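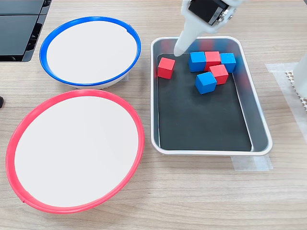

# Planning and Budget Report: Tabletop Sorting Cell

Mabli Dafis
Oct 30, 2022

## 1. Purpose

The robotics lab at Runham has one small arm that students share. The department asked for a plan to add more sorting cells before the intro automation course starts in January. My project was to work out what one cell needs, what can be bought, what can be printed, and what it costs to keep running.

The task is color sorting. Red and blue cubes start in a metal tray and go to the bowl with the matching rim. It is a simple task, but it uses most of what the course teaches — reaching, grasping, releasing, and checking the result.

## 2. What the cell is made of

I split the parts into two groups. The first is the arm: servo motors, printed brackets and fingers, cables, a controller board, and a power supply. The second is everything the arm works on, meaning the tray, the lining, the bowls, and the cubes.

I expected the second group to be too cheap to matter. It is cheap, but it took more planning time than I had set aside. Every cell has to match the others or the course handouts won't work for all of them. A tray with a taller wall means the wrist has to come down at a different angle. A bowl that is wider by a little moves the drop point. For that reason I recommend ordering all the trays and bowls at once, from one seller, with spares. 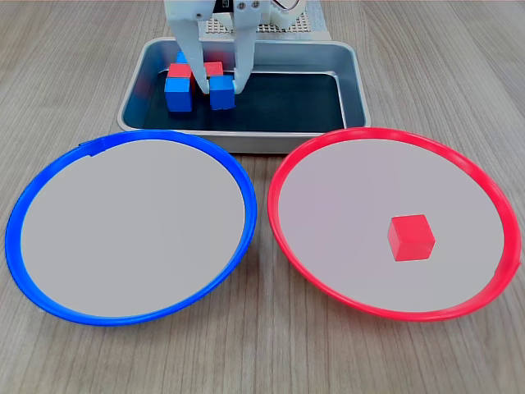 *Figure 1. Gripper at a blue cube in the tray. One red cube is in the red-rimmed bowl.*

## 3. Arm options

I compared three ways to get the arms.

| Option | Supplier | Assembly by students | Spare parts |
|---|---|---|---|
| Full kit | Trirkex | Low | Sold as sets only |
| Motors only, print the rest | Plidbridge | High | Sold singly |
| Assembled arm | Gough | None | Return to seller |

The assembled arm would save the most time, but a failed motor means sending the whole arm back. The quoted wait for a repair was 16 days. A cell that is out for that long would miss too much of the course.

The full kit is the middle choice. The problem is the spares. If one servo fails we would have to buy a set, and the rest of the set would sit in a drawer.

Buying motors and printing the frame is the most work at the start. We already have printers and filament, and the students who took the design class know how to use them. I timed a full set of structural parts on the lab printer at 38 hours. That is long, but it can run overnight and on weekends, and most of it doesn't need anyone in the room.

## 4. Wear and replacement

The printed fingers should be treated as a supply item and not as equipment. They are the part that meets the cubes and the tray floor, and they are the part students will want to redesign. I put them on the same budget line as tape and screws so that nobody has to file an equipment request for a new finger.

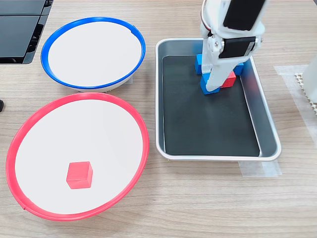

Servos are the larger risk. The wrist and gripper motors do small moves over and over, and a student who closes the gripper too hard on a cube can stall one. I budgeted 15 spare servos for the year. If that is more than we need, they can carry over, and the motor type is used in two other courses.

Cubes need a line too. They are small and they get lost. I would buy extra of both colors from the same batch so the color check doesn't have to be adjusted for a slightly different red.

## 5. Table space and layout

A cell takes less room than I first drew. The tray goes in front of the arm with the bowls close to it, so one standard lab table can hold one cell and a laptop. I would not put two cells on a table, even though they fit on paper. The arms could reach each other.

Positions should be marked. Tape is fine for now, but a printed corner stop for the tray would be better and costs almost nothing in filament. I have not designed one yet.
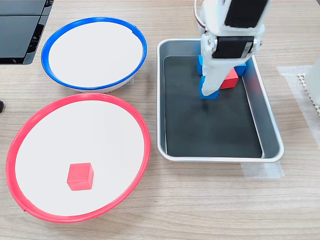 *Figure 2. Fingers closing in around a blue cube. The blue-rimmed bowl is empty.*

## 6. Recommendation

Build 3 new cells using the Plidbridge motors and printed frames. Order the motors first, then the trays and bowls as one purchase. Start printing as soon as the order is approved and don't wait for delivery.

## 7. Open items

- Plidbridge has not confirmed whether the controller board comes with a power supply.
- The lining material for the trays needs a part number. I only have a sample.
- Someone has to decide where the spare servos are kept and who signs them out.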